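August, started 9:40

Duvet fill test, second batch. Fill is the Polton down and feather blend again, shell is the white cotton from Millton. Reynaldo washed both samples last night and left them on the rack. I took the first readings before he came in.

Dry weight before washing was 544 g for the small panel. The care label draft says 56 C for the dryer and I kept to that. Two cycles, tennis balls in the second one only. After the first cycle the corners still felt clumped when I squeezed them, worst along the side seam where the baffle is narrow. After the second cycle they broke up by hand without much trouble.

Loft column: used the 400 g plate, let it settle two minutes, read at the center and at each corner. Center came back close to the unwashed panel. Corners are lower, and the one nearest the label seam is lowest. Same corner as last batch, so I doubt it's the dryer. More likely the fill is getting pushed out of that pocket when the label is sewn in.
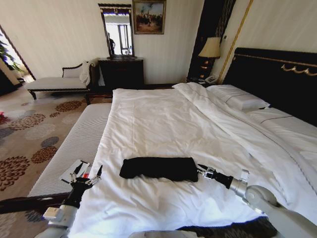 Azadeh Jafarzadeh thinks we should close the pocket first and sew the label after. It adds a step at the machine but we wouldn't have to change the pattern. I cut one panel that way before lunch - not filled yet.

Shell fabric: some fill poking through at the needle holes on the long edge. Went down a needle size on the spare and it looked better, but that was on a short seam. Needs a full edge before I write it up for Givalis.

To do:
Fill the new panel, same weight as the others
Ask Panganiban if the finer thread comes in white
Rewrite the drying line on the label, it reads as if one cycle is enough
Reynaldo to recheck the scale, it drifted a bit this morning

Stopped 4:15. Panels are on the upper shelf, washed ones on the left.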